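Two grippers and a pile of snacks

Sibel Yurt has used the Grultmont service for 3 months. She pays for hours of hand-held gripper recordings, and Grultmont sends people who do the task in normal homes. I asked her if it is worth the money.

"For us, yes," she says. "We are a small team at Flinen. We cannot visit 300 homes."

Her last order was for snack packing, 466 recordings, always with a pair of grippers. She chose snacks because the bags are difficult. "A box has corners. A bag changes its shape when you press it, and then your model is lost."

She is less happy with the delivery. The files came on a Saturday, in one folder, and the names had no order. "I wrote to them. The answer was polite, but I sorted everything myself."

Two moments from the snack order, both with brown cardboard and a flowered cloth:
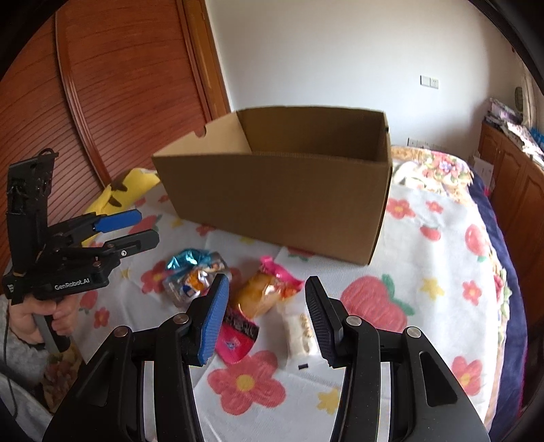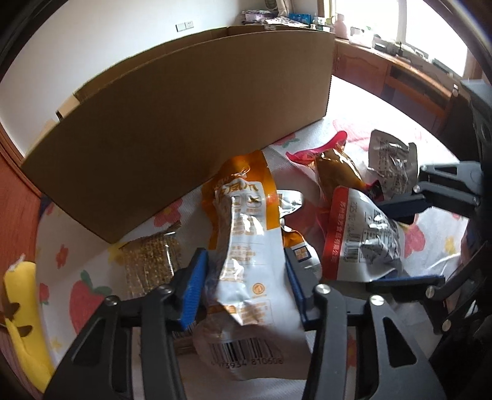
Price and support

Yurt also tried Poulain, which was cheaper but did not offer work with two hands. Would she order again? "I have already asked for 700 more. But this time I wrote the file names for them."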